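Visit report: meeting rooms at the Varnmont open day
September
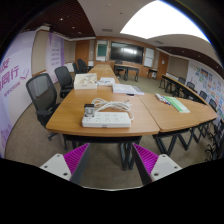 Is there enough power for everyone to plug in a laptop?
Enough for small groups. Bigger groups should bring their own power boards and tell the front desk the day before, so the leads can be taped down.

Yesenia Huaranga and I went to look at Varnmont as a possible home for the Flenura planning days, now that the room at Purves is being turned into storage. We arrived at 10 and were shown through by Bok-nam Hyun, who handles the bookings.

The long room on the second floor is the one we'd want. It has wooden tables set end to end down the centre and another row beside the wall. The tables have a honey-coloured top and dark metal legs. The front edge is rounded, and I found it comfortable to write at. The legs cross at angles under some of the tables, so it pays to check where your knees will go before choosing a seat. The chairs are black office chairs. I sat in one of the mesh ones with armrests for most of the talk and had no complaints.

The floor is beige carpet. Bok-nam asked that coffee stay in lidded cups for that reason.

A power strip and its cable were out on the near table with a fair bit of paper, and markers and a pale green notebook or folder lay on the next section. We would need a box for that sort of thing at the end of each day, as the room is let again in the evenings. Markers are not supplied. Yesenia has a bag of them left from the Nekton workshop.

Hire is $43 an hour with a minimum of 2 hours. The tables can be moved but must go back the way they were found. Yesenia worked out the full season at $3075, including the kitchen, and that is within what we had set aside.

Parking is at the rear off the lane. The lift is small and slow, so allow extra time if you're bringing boxes.

Still to ask: whether the blinds close fully, and who holds the key after 5 pm.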